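Observation Hide and Feeding Station Inspection, Jekine Wetland
Inspected by: Deolinda Torres
Date: 11 July 2025
Previous inspection: June

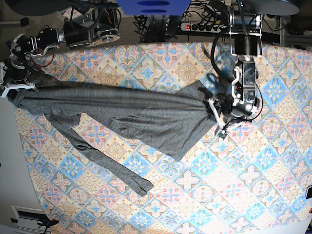 Gray long-sleeved shirt on a patterned tablecloth.

1. Access path and boardwalk
Result: Pass with comment
Boards sound underfoot. Anti-slip strip lifting at the north end, near the second handrail post. Refix before the fall passage count.

2. Hide structure
Result: Pass
Roof felt intact. No movement in the corner posts. Door closer adjusted on site.

3. Viewing slots and shutters
Result: Fail
Left shutter drops without warning when the prop is knocked. Finger injury risk. Shutter tied closed and tagged. Replacement hinge on order from Pretorius.

4. Bench seating
Result: Pass with comment
One loose bolt tightened. Splinters on the front edge; sand down.

5. Seed feeders
Result: Pass with comment
Ports clear. Old husk compacted in the trays of 2 feeders. Emptied, scrubbed and left to air dry. K. Jacobs to repeat weekly and initial the log.

6. Seed storage
Result: Pass
Bins closed and rodent-proof. Stock about 18 lb. No mold or clumping. Gloves and dust masks available.

7. Window strike markers
Result: Fail
Markers missing from the lower part of the east pane. One strike logged in June (thrush, species not confirmed). Fit new markers at the same spacing as the upper rows.

8. Nest disturbance buffer
Result: Pass
Rope line measured at 200 ft from the tern bank. Signs legible from both approaches.

9. First aid kit and emergency contact card
Result: Pass with comment
Eyewash within date. Contact card still lists J. Engelbrecht as site lead. Change to S. Shabalala.

10. Occupancy notice
Result: Not checked
Notice removed for reprinting. Check at next visit.

Actions outstanding: items 1, 3, 4, 7, 9, 10
Hide may stay open with the left shutter out of use.
Reviewed: Lizelle Mabaso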